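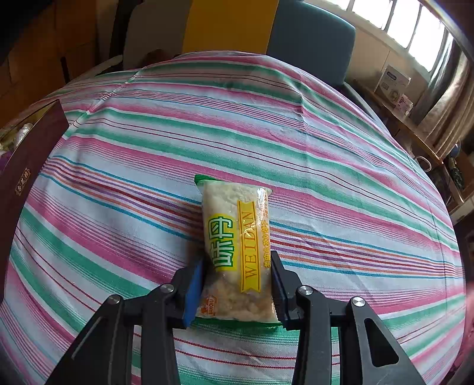 2020-12-21

Ate lunch at four in the afternoon, if crackers and a tangerine count as lunch, and then finally got going on the snack bags for the building party. I've been putting this off since October, when I told Marites Padilla (in the elevator, with my arms full, not thinking) that sure, I'd do the snacks again, no problem!

The striped tablecloth is on because I can't stand crumbs in the crack of the table, and these things shed. Little packets of every kind, all over the place. I had a system last year, sweet on the left and salty on the right, and this year the system lasted until the phone rang. It was Yi-chun Hung wanting to know if I'd gotten the Weidan ones, the yellow label with the big green-edged characters. I had! She says they're the only ones worth opening and everything else is filler. I said filler is what a party is made of, Yi-chun, and she laughed so hard she had to put the phone down.

So, bags. I want 63 of them, one for every kid and one for every grown-up who pretends to be picking up for a kid. Paper ones this time, the plain brown kind, folded over twice and stapled. I bought a box of 300 staples and have already bent more than I'd like to write down. My stapler is terrible. Jonalyn Agbayani has a good one at work and I keep meaning to ask her where it came from.

Things I've learned tonight: the puffy packets have to go in last or they get squashed and you end up handing a child a bag of dust. Also the clear ones look so much nicer near the top, where you can see there's food in there. The hard candies can go in the bottom and take care of themselves. And do not, do not, open one "to check." I checked four.

I got 18 bags finished before my back gave out, which is pretty bad for a whole evening, but they do look cute lined up on the windowsill. Noémie Bailly is coming over tomorrow after work to help and she's fast, she wrapped all her nieces' presents in the time it took me to find the tape. I promised her soup. I don't have anything for soup. Must get carrots, an onion, whatever else goes in.

Oh, and I still owe Precious Van der Merwe for the tangerines, about 100 of them in two crates in my hallway, making the whole place smell wonderful. One in each bag and the rest for the bowl by the door. I've been eating those too.

Leaving everything out on the table tonight. Breakfast can be on the couch.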